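How to Put Together and Look After a Foam Play Bowl

If you have never worked with the big molded foam bowls, you are in for a treat. They are light enough to carry under one arm, they don't clang when they get dropped, and kids will fill them with anything. I've been setting up play corners for a long time and I still get a little thrill when a new one goes on the floor.

What follows is how I get a bowl ready for its first day, how I clean it, and a few projects to try once it's in use. Most of it works for any soft foam tub or tray, so don't worry if yours looks different from mine.

What you need

A foam bowl, the wide and shallow kind
A soft sponge (no scouring side!)
Mild dish soap
Two old towels
A tub of lukewarm water
Filler of your choice: dried beans, big pom-poms, fabric scraps, water
Dividers, if your bowl takes them
A mat or an old sheet for underneath

Step 1: Let it air out

New foam has a smell. It isn't terrible, but it's strong in a small room, so take off all the packaging and leave the bowl somewhere with an open window. Mine sat on the porch for two days in July and came back smelling like nothing at all. In cold weather give it longer. Keep it off the radiator and out of a hot car, as foam that gets warm while leaning on something can take on a bend.

If your bowl shipped folded or squashed, set it on a flat floor, right side up, and leave it alone. You'll be tempted to push it back into shape with your hands. Wait a day first. Most of the dents come out on their own, and the ones that don't usually give up after a night with a couple of rolled towels tucked inside.

Step 2: Give it a first wash

Put a squirt of soap in the tub of water, wet the sponge, and squeeze it almost dry. Wipe the floor of the bowl first and then work up the wall and over the rim. Go gently. Matte foam shows every scuff, and the pale colors show them most of all. I learned this with a scrubbing brush and a brand-new bowl, and I was pretty sad about it.

Go over it again with plain water, then pat it with a towel. Patting is better than rubbing here, especially if the surface has any raised or pressed-in design.

Step 3: Get to know the notches

Now for my favorite part! Lots of these bowls have notches along the inside wall, and people walk right past them. They're so handy. You can rest a divider in a pair of them and split the bowl in two, or leave them open and let small hands find them, which always happens within the first minute.

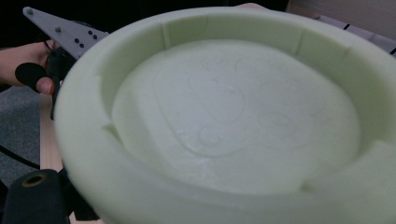 I use Drisow panels for dividers, but you can easily make your own from stiff craft foam. Cut a paper strip first and try it across the bowl, trimming a sliver at a time until it sits without bowing. Then trace it onto the craft foam and cut just outside your line. You want it snug but easy to lift out. If you have to force it, trim it again, or you'll end up tearing the edge of the notch.

One thing I'd skip is glue. Fixed dividers make the bowl a pain to clean, and half the fun is moving them around.

Step 4: Pick a filler

Start with something big and forgiving. Large pom-poms are wonderful for a first try because they roll, they squash, and they're easy to chase down when they escape (they will escape). Fabric scraps are great too, and if you save a mix of fleece, corduroy and satin, you've got a texture bowl in no time.

Dried beans make a lovely sound on foam, soft and rattly. I once counted out 1,000 of them for a number game, which took an entire evening, and I'm weirdly proud of it. Beans are for older kids, though. Anyone who still puts things in their mouth should have fillers that are much too big to swallow, and an adult right beside them the whole time. The same goes for water, even when it's only a little.

Fill lower than you think you should. A third of the way up the wall is plenty. You get more digging and stirring that way, and a lot less sweeping.

Step 5: Try a rubbing

If there's a design on the floor of your bowl, lay a sheet of thin paper over it and rub very lightly with the side of a chunky crayon. Faint lines sometimes come through better on paper than they do to the eye. Tape the paper down with painter's tape and test the tape on the underside first. I like Brenby paper for this because it's thin without ripping, but plain tracing paper does the job.

Don't press hard! Crayon that slips off the edge of the sheet comes away with a warm soapy sponge if you catch it quickly. Marker mostly doesn't.

Step 6: Clean up at the end of the day

Tip the filler out over the sheet, gather up the corners, and pour it back into its jar. Then wipe the bowl, and run a damp cotton swab through each notch. Crumbs and bean dust love those corners.

Stand it up to dry somewhere with moving air, and turn it over halfway through. Don't put it away until the underside is dry too. I've found damp patches under there long after the inside felt fine.

Small repairs

Scuffs: leave them. They blend in with use, and rubbing only makes a bigger shiny patch.

Nicks in the rim: trim any loose flap with small scissors. A flap gets picked at, and a picked flap gets bigger.

Stains: a paste of baking soda and water, left for 9 minutes, wiped off with a soft cloth. Try it on the bottom first.

Cuts or crumbling foam: time to retire the bowl. Little pieces can come off, and that's no good around children.

Storing it

Bowls stack well if you lay a towel between them. I keep mine on a low Cestel shelf with nothing heavy on top, and the dividers go in a flat folder behind. Keep the stack short so the bottom one doesn't get squashed.

If you come up with a good divider layout, leave it in the comments. I'm always looking for new ones, and next I want to try a color-sorting set with fleece.

Last updated October 30, 2023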